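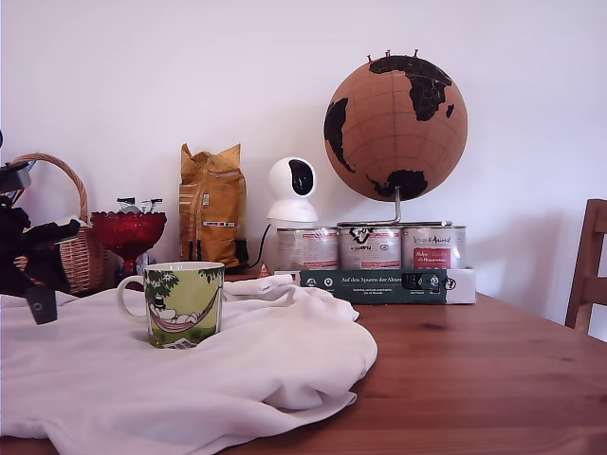
The Dining Table, Most Days

I spend far too much of my life around our dining table. The house on Musovmont is small — one good room, really — so the table is where everything lands. Breakfast, mail, sewing, the jigsaw that took all of September. I've decided to stop fighting it and just enjoy the stuff!

A few notes on what's on it:

The mug. Pale green, with leafy branches along the top and a round white fellow in a little black top hat, stretched out in a pink-and-red striped hammock. Very Moomin, and exactly how I'd like to spend a Friday. It's my tea mug and it doesn't go in the dishwasher (I've lost two handles that way and I'm not losing this one).

The red bowl. Ruby-colored pressed glass on a short stem, with a scalloped rim that I could look at all day. I found it at the Biwott flea market, on a table full of old light fixtures, and paid 80 for it after a bit of back and forth. My sister thinks that was too much. It's the candy dish now, and whatever is in the silver and white wrappers goes fast when the kids are over.

The basket. Tan wicker, with a tall arched handle that makes it a nuisance to store anywhere. I used to carry it to the farm stand in Gukuneo, and then one winter it came to rest by the wall and I got used to seeing it there. Rolls go in it at Easter. The rest of the year it's mostly napkins and one lonely ball of string.

The yellow paper bag. I never decant anything. I own a very nice canister from Grokard and it has been sitting at the back of a cupboard since we moved in. I just fold the top of the bag over and that's that.

The white cloth. Yes, it's bunched up, and no, I didn't iron it. It was my grandmother's and it's big enough for a table twice this size, so it always ends up in a heap on one side with bare wood showing on the other.

The table itself. Reddish-brown, lots of grain, and some lovely dark knots over on the right. We got it secondhand and I spent a whole weekend oiling it. I'd do the edges again if I had the patience.

I still want to hang something on that white wall. A plate rack, maybe, or one long shelf for the rest of the mugs — suggestions welcome, especially if you've put a shelf up on old plaster and it stayed there.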